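Sealed bid or wait it out? Brick ranch on Mirano Court

porchlight_9
Posted in Buying & Selling, June

OK I need a sanity check from people who aren't related to me. We walked through a brick ranch on Mirano Court yesterday and I am completely smitten. Three bedrooms, one and a half baths, original oak floors under the carpet in two of the rooms (the agent had pulled back a corner for us!), and a breezeway between the kitchen and the garage that I have already furnished in my head. It's listed with Bataineh Realty at 240 and they want highest and best by 5 p.m. tomorrow.

The catch is the heat. It's a boiler, it's old, and it sits in a crawl space I could not get my husband to go into. We've only ever had forced air. Would you bid full price on that? Would you bid at all?

ulerik_road_ron
I grew up three streets over in the Ulerik subdivision, same builder, same years. Those houses are solid. The brick is real, the roof lines are simple, and the lots drain toward the back. My folks' boiler outlived two dishwashers and a deck. Hot water heat is quiet and it doesn't blow dust around. I'd take it over a furnace any day of the week.

What I would look at is the breezeway. A lot of them were closed in by the owners later on and some of that work is pretty rough. Check whether the floor slopes.

porchlight_9
It does slope! I thought that was charm.

ulerik_road_ron
It might be. It might also be a patio with walls on it.

gutterball
I'm going to disagree with the boiler love. My sister-in-law bought one with a boiler in a crawl space and when it quit she got quotes that made her sit down on the driveway. Not every company around here will work on them anymore, and the ones that will are booked solid once it gets cold. Price the replacement before you bid and take the whole thing off your number.

hazel_and_hank
You can't take the whole thing off your number in a sealed bid. They'll just go with somebody else. That's the point of highest and best.

gutterball
Then let somebody else have it. There will be another ranch.

hazel_and_hank
There were 11 offers on ours. We lost four houses before that one by being sensible. I'm not saying be reckless, but if it's a house you'll stay in, a boiler is one repair out of the many you're going to make anyway.

porchlight_9
See, this is exactly the argument going on at my kitchen table, only with more snacks.

More details for whoever asked in my messages: taxes looked normal, the electric panel has been updated, and the windows are a mix. The kitchen is tiny but it has a pantry with those deep shelves that go all the way back. The listing said the seller is flexible on closing, and our lease isn't up for a while, so we could give them time if that's worth something.

mudroom_dreams
Flexible closing is worth a LOT, put that in your offer in plain words. We got ours for less than the top bid that way. The sellers had a new place going up in Fleltero and it was running behind, and we let them rent back until it was done. They left us the patio set and a very nice note about the tulips.

Also, get your own inspector and ask for one who knows hydronic heat. The general guy we used the first time turned the thermostat up, put his hand on a radiator and wrote "functional."

gutterball
Rent-backs can go bad too. Get a deposit and a firm end date.

mudroom_dreams
Sure, agreed on that. Ours was in writing with a daily rate if they ran over.

ulerik_road_ron
One more thing on Mirano Court. The low side of the street gets soggy in spring. If your house has the driveway on the left as you face it, you're on the high side and you're fine.

porchlight_9
Driveway on the left!! I am taking that as a sign. My husband says it's a driveway.

We called a heating company this morning and they'll send someone with the inspector if our offer gets picked, for a flat 200, which felt fair to me for a person willing to crawl under there. So the plan is to bid a little over asking, keep the inspection, offer the long closing, and drop the silly stuff like asking for the washer and dryer.

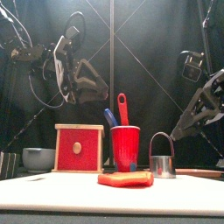
I also decided against writing a letter to the sellers. Our agent said plenty of offices won't pass them along now, and I could feel mine turning into four pages about the breezeway.

hazel_and_hank
Good plan! Keep the inspection no matter what anybody tells you. Did you pick an odd number? We always added a little bit on the end so we wouldn't tie with somebody.

porchlight_9
Yes, we tacked on our anniversary. He picked the month and I picked the day.

gutterball
I still think you're paying too much for a house with a boiler, but the inspection makes me feel better about it. If the heating person says it's on its last legs, don't be shy about asking for a credit.

porchlight_9
I won't be shy. I've been told it's not one of my problems.

mudroom_dreams
What time do they look at offers?

porchlight_9
Deadline is 5 and the agent thought we'd hear by 9 tonight. I've cleaned the oven and both closets and it's only lunchtime.

ulerik_road_ron
If you get it, pull the rest of that carpet before you move a single box in. Those oak floors run right through the hall too, or they did in ours.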